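Local advice > Eating and drinking out

Russian place for a group meal in Dretside, has anyone booked the back room at Margaritis?

Posted by Defne Değirmenci
December 4, 2023

My mother-in-law is visiting in the new year and wants to go somewhere that does proper Russian or Georgian food. She grew up with it and hasn't had a decent plate of dumplings since she moved. There will be 8 of us, including two children who will eat bread and very little else.

The two places people have mentioned to me are Margaritis, on the corner by the old post office, and Suvemance, which I think used to be a carpet shop. I have walked past both but never been inside. Margaritis has a small menu in the window with no prices on it. Suvemance has prices but the lettering has faded and I couldn't make out half the dishes.

What I would like to know is whether the back room at Margaritis can be booked for a group our size without paying a hire charge, whether either place does soup that is worth having, and how loud it gets. She is a bit deaf in one ear and gives up on conversation if there is music. Parking would be useful to know as well, but we can get a taxi if we have to.

Hollis Ambrose

I've been to Margaritis four times, most recently in November, and we had the back room on two of those visits. There was no hire charge either time. They asked for a deposit of £30 for the table and took it off the bill at the end. You have to ring, as the form on their website doesn't seem to reach anyone. Ring in the afternoon when the kitchen is quiet.

The food is mostly Georgian with a few Russian dishes on the last page. The cheese bread is the thing to order and one between two adults is enough. The children will be happy with it. The dumplings come in two sorts, the big ones with a twisted top that you hold in your fingers and the small ones in broth. The small ones are better. The filling in the big ones was a bit grey and underseasoned when I had them, though my wife disagreed and finished mine. 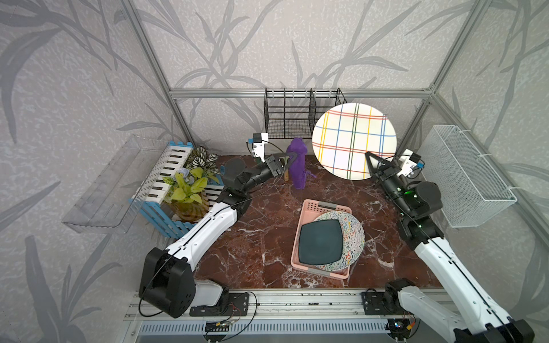 On soup, they do a beetroot one and a sour one with beef and rice. The beetroot is thin and rather sweet. If your mother-in-law has firm views on borscht I would steer her to the beef. It has a lot of coriander in it, so check that she likes that.

Noise is fine in the back room if you shut the door. There is a speaker above the bar in the front, and it carries if the door is left open. The chairs are hard. Puddings are bought in, apart from the honey cake, which they make themselves and which runs out early. Ask them to keep some back when you book.

The car park behind the chemist is free in the evening but the entrance is narrow and badly lit. Otherwise there is the street, which fills up.

Armindo Magalhães

Suvemance is alright for lunch. Wouldn't take a group there. The tables are all for two or four and they don't like pushing them together. Pickles were good.

Afroza Selvanayagam

I agree with most of what Hollis says about Margaritis but I would not call the beetroot soup thin. I had it last month and it was full of cabbage and came with a separate dish of soured cream. It may depend on who is cooking. The waiter told us they have a different cook at the weekend.

If it's dumplings she misses, it might be worth looking at Grodard too. It is a shop more than a restaurant, with a counter at the back where they serve hot food until the early evening. They won't seat eight, but they sell the dumplings frozen by the bag and she could take some home with her. Boil them from frozen and give them a couple of minutes more than it says on the packet.

One thing to watch at Margaritis is that service is added to the bill for larger tables. It is printed on the menu in small type under the drinks. We missed it and tipped on top.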